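**Minimum order on private label candy - whos still doing small runs?**

**mintjar_moe**
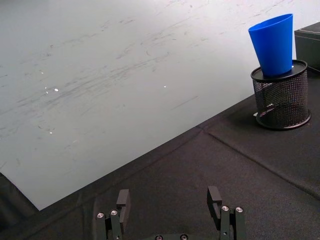

Shop is two years old, tourist town, we sell maybe 20 kinds of bagged candy. Vekent just moved their minimum on own-label bags to 3,266 units per line. Per LINE. Was fine with them before that. Did the sums, and whatever way I add it up I'm sitting on sour worms until they expire. Who does smaller runs? Hard candy and gummies mostly, some toffee.

**Rocío Sepúlveda**

Rekel. Did 10 cases a line for me in April, mixed. Labels extra. Bags are thinner than Vekent's tho, I had some split at the seal.

**countertop_kev**

Rekel is fine until you need a reorder. Five weeks last time. Lost the whole lemon drop shelf.

**Rocío Sepúlveda**

Mine came in 2 weeks. Depends what you order I guess. Lemon drops they buy in from somewhere else.

**countertop_kev**

Then they should say so on the price list.

**bulkbin**

Unpopular but do you need own label? Buy plain from Godoy by the box, stick your own sticker on. Thats what I do. Customers want to see the candy, could care less about the bag.

**mintjar_moe**

Tourists buy the bag. Name of the town on it, they take it home to their aunt. Tried stickers first year, looked cheap and they peeled on the hot shelf by the window.

**bulkbin**

Get better stickers lol. Also check your ingredient panel if you're repacking, different rules than reselling sealed.

**saltwater_jo**

Disagree on Godoy. Toffee is good, gummies are hard as erasers by month three. I'd split it: toffee Godoy, gummies Rekel, keep hard candy with Vekent if any one line sells enough. Hard candy keeps. You wont get stuck with it the way you will with worms.

**countertop_kev**

Three suppliers = three freight bills. Did you count that

**saltwater_jo**

Yes. Still cheaper than tossing gummies. Wustow does a shared pallet out our way, ask if they run to yours.

**mintjar_moe**

Didn't know about Wustow, will call. Rocío did the seals split in shipping or on the shelf?

**Rocío Sepúlveda**

Shelf. Only the big size, the small ones held up fine. They credited me for the bad ones but I had to send pics twice.

**mintjar_moe**

ok small size only then. Asking Rekel for samples on peach rings and cola bottles, Vekent can keep the butterscotch. Will post the freight quote when I get it.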